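Thodoris Andreadis talks with his hands, and when I caught up with him in August he was wearing gloves, so I got the full show. He's been comparing two end effectors on the same two-armed setup: a flat plate gripper called the Stirnari and a padded black hand from Rillutex. I'd asked for an hour. I stayed until well past lunch!

"People want me to pick a winner," he told me. "I keep telling them to ask me what I'm picking up first."

He does have his favorites, though. The Stirnari is all metal plates and screws, and he likes that he can take the finger off and put another one on without redoing the whole wrist.

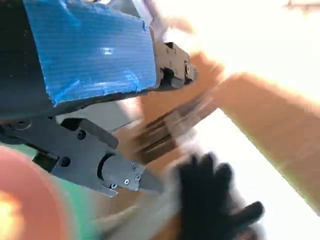

So which of the two is easier to set up?

"The Stirnari, by a mile. Two settings, open width and force, and you're running. With the hand I spent most of a week just on the thumb."

His colleague Panagiotis Deligiannis looks after the controller side, and the two of them don't agree on much (they were bickering over cable lengths when I walked in). Panagiotis thinks the hand has been judged too early. "It's had 44 hours on the arm," he said. "The other one's had months. Of course it looks clumsy."

They've logged 1637 grasps between the two, and food shapes have been the troublemakers - anything round, light and a bit squashy. 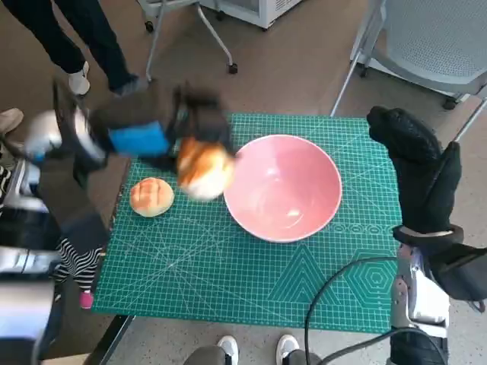 Thodoris blames force control more than finger shape. He'd like the controller to back off sooner when something starts to give, and he has been pestering Antoniuk, who make the one they use, for a faster update rate. "They're nice about it," he said. "They always write back. I still don't have it."

I asked Panagiotis about the wrist cameras, and he got pretty animated. He loves having that close view of the fingers, but he wants a wider lens, and he'd move the mount back a little if he could find the room.
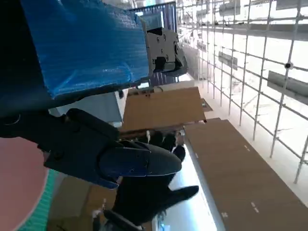
He's also fussy about cables, and he'd swap every connector tomorrow if Thodoris would let him. Thodoris won't, at least until the hand has had as much time as the Stirnari. "Then we'll argue again," he said, and went off to find a hex key.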